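Bririk Booking Desk - Owner Set-up Guide
Section 4: Putting your holiday property online

Read section 3 first if you havent got a login yet. This section takes you from an empty account to a live listing that guests can book. Have your key details, your prices and your bank info in front of you before you start. The system logs you out after 20 minutes of no typing and it does not save half a page.

4.1 Add the property

1. Log in. Go to My Places, top menu.
2. Click Add Place.
3. Pick a type. Cottage, Apartment, Room in a house, Whole house, Cabin. Pick one only.
4. Type the name of the property. This is what guests see. No phone numbers in the name, no web addresses, no ALL CAPS.
5. Type the street address. Town and zip code in their own boxes.
6. Drag the map pin to the front door. Not the middle of the road.
7. Click Save and Next.

Note: the type can't be changed after the first booking comes in. If you picked wrong, delete the place and start over, or write to support and we move it for you.

Note: two units at the same address = two places. Don't put them in as one and try to explain it in the text. Guests don't read the text.

4.2 Rooms and beds

1. Open the Rooms tab.
2. Click Add Room for each bedroom.
3. Choose the bed type from the list. If your bed isn't on the list choose the nearest smaller one.
4. Sofa beds go under Living Area, not under Bedroom.
5. Fill in Maximum Guests. Includes children. Babies in cribs are seperate, see the checkbox under it.
6. Save.

Caution: Maximum Guests is what the booking engine uses. If you type 8 and you have beds for six, you will get a booking for 8 and you will have to honor it. Check this twice.

Bathrooms: full, half, shared. Shared means shared with people outside the booking. A bathroom that your guests share with each other is not shared.

4.3 Prices

1. Open the Rates tab.
2. Choose your currency. Only once, it locks.
3. Type the Base Rate. This is one night, whole property, no fees.
4. Add seasons if you want them. Click Add Season, give it a name, set first night and last night, type the rate.
5. Type the cleaning fee. Leave blank for none. Do not type 0, the page shows "Cleaning fee 0" to the guest and it looks silly.
6. Set the minimum stay. Default is 2 nights.
7. Save.

Note: last night means the last night they sleep there, not the day they leave. Most wrong prices come from this one.

Note: seasons can't overlap. If they do you get a red bar with code 634. Fix the dates, save again. The red bar stays until you reload the page, ignore it if the dates are right.

Weekly discount: Rates > Extras > Weekly. Type the percent, no percent sign. Comes off the nightly rate, does not touch the cleaning fee.

Pets: Rates > Extras > Pets. Per stay or per night, your choice. If you don't take pets leave the whole thing on No. Assistance animals are handled under your local rules, not by this setting.

4.4 Calendar

1. Open the Calendar tab. All nights start out closed (gray).
2. Click the first night you want to sell, hold Shift, click the last. They go green.
3. Click Open Nights.
4. Block any nights you want for yourself. Same thing, click Block.

If you list on Hutach or Ternorell as well, you need calendar sync or you will get double bookings.

5. Calendar > Sync > Add Calendar.
6. Paste the export link from the other site. On Hutach it's under Availability, on Ternorell it's in Account Tools.
7. Give it a name so you know which is which.
8. Copy OUR export link (the box below) and paste it into the other site. Both directions. People forget this half.
9. Click Sync Now and wait for the green tick.

Caution: sync is not instant. We read outside calendars every 2 hours. The other sites read ours when they feel like it. If you have a busy week coming up, go in and block by hand.

4.5 Instant booking or ask first

Two ways to take bookings.

Instant: guest pays, booking is confirmed, nights close. You get an email and a text.

Ask First: guest sends a request, you say yes or no. If you don't answer inside the time limit it drops out and the guest gets an email suggesting other places. So answer.

1. Open the Booking tab.
2. Choose Instant or Ask First.
3. For Instant, set the notice period. One day is normal. Same-day only if you live nearby or have a key box.
4. Set how far ahead guests can book. Most owners go with 14 months.
5. Save.

Note: you can switch any time. Switching doesn't change bookings already made. Open requests stay open until you answer them.

4.6 Deposit and getting paid

1. Open the Payments tab.
2. Type your bank details. The name has to match the account exactly. Middle initial too.
3. Choose Full Payment or Part Payment. With Part Payment the guest pays the rest before arrival and the system chases them, you don't have to.
4. Choose a cancelation policy - Easy, Middle or Firm. The wording is on the right when you click each one. You can't write your own.
5. Damage deposit, if you want one. Held on the card, not charged.
6. Click Verify. A small test payment goes to your account. Type the reference from your statement in the box when it arrives.

Caution: no verify, no payouts. You can take bookings without it but the money sits with us until it's done.

Caution: never take card numbers by email or over the phone. If a guest offers, send them the payment link instead (Bookings > the booking > Send Link).

4.7 Photos

1. Open the Photos tab.
2. Drag the files in, or click Choose Files. JPG or PNG.
3. Up to 20 per place. Wide ones work better than tall ones.
4. Drag your best one to the first slot. That's the one in search results.
5. Type a short caption on each. "Kitchen", "Back bedroom", that sort of thing.
6. Fill in the Credit box if someone else took the picture. Prints under the photo on the live page.
7. Save and look at the preview.
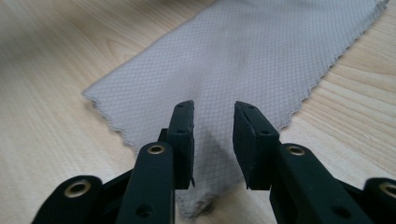
Photo: Zoila Espinoza

Note: no text, logos or prices on top of photos. They get pulled.

Note: if a photo comes in sideways, click it, click Turn, save. If it goes back sideways on the live page, turn it on your own computer first and upload again.

4.8 Arrival info

Goes out to the guest after payment, not before. So the key code is safe in here and nowhere else.

1. Open the Arrival tab.
2. Check-in time and check-out time. Standard is 4 pm and 10 am.
3. Directions. Write them for someone arriving in the dark. Say where to park.
4. Key info. Code, or who to meet and where.
5. Wifi name and password.
6. A phone number that gets answered.
7. Trash days, heating, hot water. Keep it short.
8. Save, then click Send Test. You get the same email the guest gets. Read it on your phone.

Caution: do not paste the key code into the Description tab. Description is public.

Local tips are optional. Stores, beach parking, nearest gas, airport transfer. The Nilsuwan add-on fills in nearby places from your map pin if you switch it on under Add-ons, but check what it gives you, it lists places that are closed for the winter.

4.9 Go live

1. Go back to My Places. Each tab should have a green dot.
2. Orange dot = something missing. Click it, it jumps to the box.
3. Click Preview. Try some dates, look at the total price. Is it what you expected? If not go back to 4.3.
4. Click Publish.

New listings show up in search the next morning, usualy before 9 am. The direct link works right away, you can send it to people.

To take a listing down: My Places > the place > Pause. Existing bookings still stand. Pause only stops new ones. Delete is greyed out while there are bookings in the calendar.

4.10 If something goes wrong

Guest sees no dates: the nights are still gray. See 4.4 step 2.

Guest sees the wrong price: check seasons, then weekly discount, then minimum stay. In that order.

Red bar 634: overlapping seasons. See 4.3.

Double booking: call the owner line straight away, don't write. Do not cancel either guest yourself, it counts against your listing even when it was the sync.

Confirmation email never came: look in spam. Then Account > Notifications and check the address. Typos here are common.

Map pin jumps back: save the address first, then move the pin, then save again.

Can't change the currency: see 4.3 step 2. Support can reset it if there are no bookings yet.

Season rates for the coming year open in April. You get a reminder by email. Old seasons don't copy over on there own - Rates > Copy Seasons, check the dates, save.

Next: Section 5, Handling bookings and guest messages.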